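**Rulham, May 9, 2023.** A research group at the Stateveo laboratory has published a method for deciding when a robot gripper should stop closing on folded cloth. The method, named Drondden, uses only the wrist camera and the finger position reading that the gripper already reports. It needs no tactile sensor and no force sensor at the wrist.

The report covers 3,226 grasps of folded household textiles. Of these, 2,000 were used to fit the model and the remaining 1,226 were held back for testing. On the held-back grasps, Drondden kept hold of the item through a lift and a short sideways move in 91 percent of cases. A fixed closing width, the usual setting in the laboratory before this work, managed 74 percent on the same items.

Violeta Ojeda, the lead author, said the group had started from a narrow complaint. "We could find the towel every time," she said. "We could put the fingers on both sides of it every time. Then we closed to a number somebody had typed in two years ago, and the inner layers slid out."

Rigid objects give a parallel gripper a clear signal. The fingers meet the surface, motor current rises, and the fingers stop. A folded cloth gives a slow rise in current over a long distance, with no sharp corner in the curve. The outer layers compress first. The inner layers may still be free to move when the outer ones are already under load, and a grasp that looks closed can shed part of the fold as soon as the arm goes up. Closing harder holds the layers but tends to squeeze the cloth out past the fingertips, and it undoes the fold that the robot was supposed to preserve.

Drondden treats closing as a sequence of small steps. After each step the system takes a new image from the wrist camera and compares it with the one before. The comparison is restricted to the region between and just above the fingers. The model estimates how far the visible surface of the cloth has moved relative to the fingers, and in which direction. Early in the closing motion the cloth surface moves sideways as the fold is gathered in. Later it moves mainly upward, away from the palm, as the material between the fingers has nowhere else to go. The authors call the change from one to the other the turn. Drondden stops the fingers 2 steps after the turn is detected, a value chosen on the fitting set and left alone during testing. 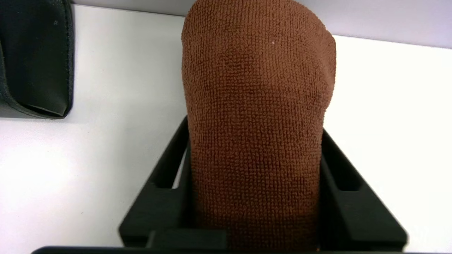 Surface texture matters a good deal to this estimate. Looped and terry fabrics produce many small features that can be matched from one image to the next, and the error in estimated movement was lowest on those items. Plain woven cotton was worse. Satin pillowcases were the worst group in the study, with a retention rate of 78 percent, close to what the fixed width achieved on the same pieces. The report attributes the drop to highlights that stay in place while the cloth moves beneath them, so that the model reads a sliding surface as a still one.

The tests were run on a single arm over a white table, under constant lighting. Four types of item were used: hand towels, cleaning cloths, napkins and pillowcases. Each item was folded by hand before the trial, set down, and grasped from one of several approach angles. Items were refolded between trials, and the person folding was not told which closing method would be used next. A grasp was counted as retained if all layers were still between the fingers at the end of the sideways move. Partial retention was scored as a failure.

The gripper is a two-finger parallel model from Palomino with molded plastic fingers. The group made no changes to the fingers. In earlier work they had added rubber pads, which improved grip on cotton but caught on looped cloth during release. The pads were removed before the present study and none of the reported grasps used them.

Closing takes longer with the new method. The median time from first contact to stop was 1.9 seconds, against 0.6 seconds for the fixed width. Most of the difference is spent waiting for images, and the authors say a faster camera link would recover part of it. They do not give an estimate of how much. Computation accounts for less than a tenth of the closing time on the desktop machine used in the laboratory.

A second experiment removed the camera input and left the model with finger position and motor current alone. Retention fell to 80 percent. Removing finger position and leaving the camera reduced it only to 89 percent. Ojeda said the size of the gap was larger than the group had expected. "I would have put my money on the current signal carrying more than it did," she said. "On a thick fold there is very little in it until you are already too far in."

The report lists the cases in which Drondden stopped at the wrong point. The largest group, a little under half of the failures, involved folds gripped close to an open edge, where the free layers moved apart outside the region the model examines. Widening the region helped with these cases but added errors elsewhere, as background texture and neighboring objects entered the comparison. A smaller group came from very thin items, mainly napkins folded once, in which the turn occurred within a single closing step and was missed. Halving the step size would address this at the cost of a longer closing time. The authors tried it on a subset of napkins and saw the misses drop by two thirds.

Damp cloth was excluded. So were knitted garments, which stretch under their own weight and do not have a stable fold to preserve. The method also assumes that the fingers are already on opposite sides of the item when closing begins. It does not correct a poor approach, and a grasp that starts with one finger on top of the cloth is outside its scope.

Comparison with tactile methods is limited in the report. The group fitted one commercial fingertip sensor for a set of 150 additional grasps on hand towels, kept separate from the main count. Retention with the sensor was 94 percent and with Drondden 93 percent, a difference the authors describe as too small to interpret at that sample size. They note that the sensor skin had to be replaced once during the set after wear from the terry surface.

The fitting code and the grasp logs, including the image pairs for every closing step, are to be released by the laboratory in October. The logs record the item type, number of folds, approach angle, stop position and outcome for each trial. Ojeda said the failed grasps would be included in full and marked with the failure group assigned by the authors.

Work on the satin problem is under way in Rulham. One option is a second light source, switched on for alternate images, so that highlights shift while the weave does not. The group has built the lamp mount and has not yet collected data with it.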